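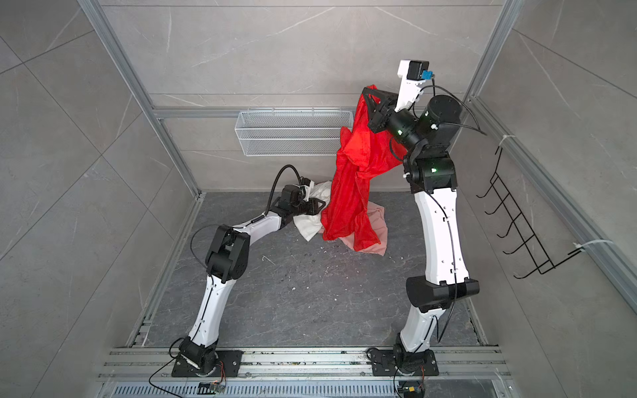 Figure 1. A red cloth held up by its top corner, a white one still on the floor.

Textile Care, Unit 4: Sorting and Hanging Storage
Instructor: Kirsty Jardine

Sort before you fold. A mixed pile hides small items inside sleeves and hems, and one red sock is enough to tint a white load. Lift each piece by a corner or a shoulder seam and let it drop open. Check the pockets and read the care label while it hangs.

Make separate piles for whites, pale colors and strong colors. Pinks cause the most arguments. A pale pink can go with whites on a cold wash if it has been washed several times before. If it is new, keep it apart. Reds go with reds.

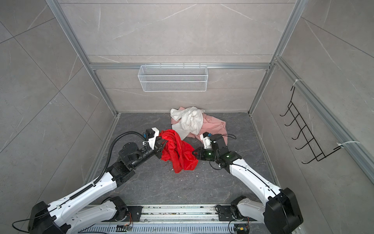

Figure 2. Red garment lifted, with white on top of light pink by the back wall. Wire basket on the crossbar, hook rack at right.

Leaving white on top of pink is fine while both are dry. Don't leave damp pieces stacked that way.

Storage on the wall

A basket hung from a rail keeps the floor and the folding area clear. Wire mesh lets air through, so it suits small items such as socks and washcloths. Heavy towels belong on a shelf. Use hooks for anything you will wear again before washing.

Before loading a hanging basket, push down gently at both ends and see that each hook sits fully over the rail.

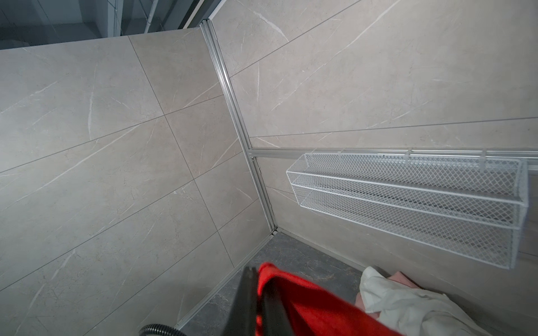
Elaheh Tehrani asked whether delicate knits can go in wire mesh. They can snag, so line the basket with a cotton towel first or fold them into a drawer.

For next class: read the Tillman handout and bring 2 garments with legible care labels.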